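Filed under: Workshop, Timber & Toys, Interviews

The maple comes into the Drester workshop rough sawn, in packs stacked on 24 mm fillets, and stays on the rack until its moisture content has settled to what the shop wants. The maker who runs the bench side of the business will not give a period for this. "I put a meter on it at both ends and in the middle," the maker says. "When the three readings agree and they stop moving between one month and the next, I use it. If they don't agree, it goes back on the rack."

Drester makes shape blocks and the boards they are played on, sold mostly to kindergartens and early learning centres. The current set is called the Brenari. It is the second range the shop has produced. The first, the Stubbs, was withdrawn in April after a run in which the green finish did not match from one batch to the next. The maker describes the mismatch as small, visible under a shop light and hard to find in a classroom, and withdrew the range anyway.

Most of our conversation concerned colour. The blocks are finished in a water-based stain under a clear coat, and the order of work is fixed. End grain takes up more stain than side grain, so a cylinder tends to finish darker on its top than on its wall unless the top is sealed first. "Cylinders are the worst of it," the maker says. "You've got end grain on two faces and a curved wall that goes from flat sawn to quarter sawn as you turn it. One coat of thin sealer on the ends, sand at 320, then colour. Skip the sealer and the top goes muddy."

Yellow causes the most rejects. It is the least opaque of the colours, and any mineral streak in the timber shows through as a grey line. Blanks intended for yellow are picked out before machining. Streaked stock goes to blue, which covers it.

The star is cut on a scroll saw from a paper template and finished by hand at the inside corners, where a drum will not reach. The shop has looked at having stars routed by an outside firm at Donley, and had a trial lot of 152 made. The profile was accurate, the maker says, but the cutter left a radius in each inside corner and the piece read as a flower. "Kids sort by outline. If the star and the flower are too close, you've made a harder puzzle than the one on the label."
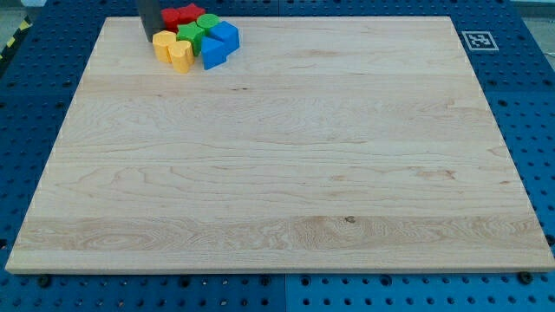 Not every customer thinks the colours should do so much of the work. A reader at one centre wrote to the shop to say that with matched pairs the children sorted by colour and never looked at the outline, and asked whether the same shapes could be supplied unstained. The maker's reply was that they could, at the same price, as the clear coat has to go on in either case and the sanding takes longer on bare timber.

The boards are a separate job. They are made in maple, with the corners eased and no frame or lip. The maker has been asked for a lip many times and declines. "You put a lip on and it collects grit, and then you've got a board that scratches whatever is pushed across it. A flat board wipes clean in one pass."

Figured timber is accepted. Knots are accepted if they are tight, meaning they do not move under a thumbnail and have no gap at the edge. A loose knot is drilled and plugged, or the piece is docked. The maker objects to the practice of sorting for uniformly white boards, on the ground that it wastes good material for the sake of a catalogue. "A pin knot doesn't affect anything. It's as hard as the rest of it, or harder. I've had a board come back for a knot, and I checked it with a straight edge and it was dead flat. I sent it out to someone else."

Flatness is the measure that does matter. A finished board is checked on both diagonals and rejected if a feeler gauge will pass under the straight edge. Both faces get the same number of coats, a point the maker returned to twice. A board coated on one face only will take up moisture through the other and cup, and once it has cupped it rocks, and a tower built on it will not stand.

Batch numbers are stamped on the packing slip. The slip on the bench during my visit read 2879. Replacement blocks are supplied singly against that number, so the stain can be matched to the same mix, and a sample of each mix is kept in a jar until the range is discontinued. Jars for the Stubbs are still on the shelf. Part number 915, the triangular prism, is the one most often reordered. The maker puts this down to its edges, which dent when dropped on tile, and has considered a larger chamfer. "Half a millimetre more and it would survive. But it wouldn't look like a prism, and then we're back to the star."

Orders are closed for the winter while the dust extraction is being replaced. Replacement blocks will continue to go out in the meantime.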